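Wiegand wall rail and bin set: six months in the garage

I bought the Wiegand set in April to replace a row of biscuit tins that had held my screws and plugs for years. The kit is a steel rail 125 cm long, a bag of fixings and a stack of open plastic bins in two sizes. It cost 41 euros from Plastar, delivery included.

Putting up the rail took 30 minutes. The holes are slotted, so you have some room to correct a badly placed plug. The screws supplied are too short for old plaster and I used my own. The instructions are a single sheet of drawings, and the second one shows the rail upside down. Dirk Kasten left a comment about this on the shop page and he is right: the lip goes at the top.

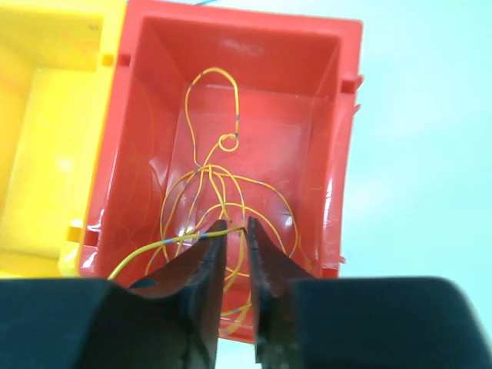 The bins hook on easily and come off with one hand if you lift from the front. Full of 6 mm bolts, the larger ones sag forward slightly but have stayed put. The smaller ones are better value. They take a whole box of wall plugs and still leave room for your fingers, though washers are a nuisance to pick out of the corners.

Labels are the weak point. The paper strips supplied curled within weeks — the garage is damp in winter — and I now write on masking tape.

I had a Brukness rail before this, in the old flat. It was stiffer, but the bins were sold singly and worked out a good deal dearer. If you keep heavy fittings, I would still look at that one. For ordinary household screws and hooks the Wiegand does the job, and I have ordered a second rail for the wall by the door.

Jana Gerlach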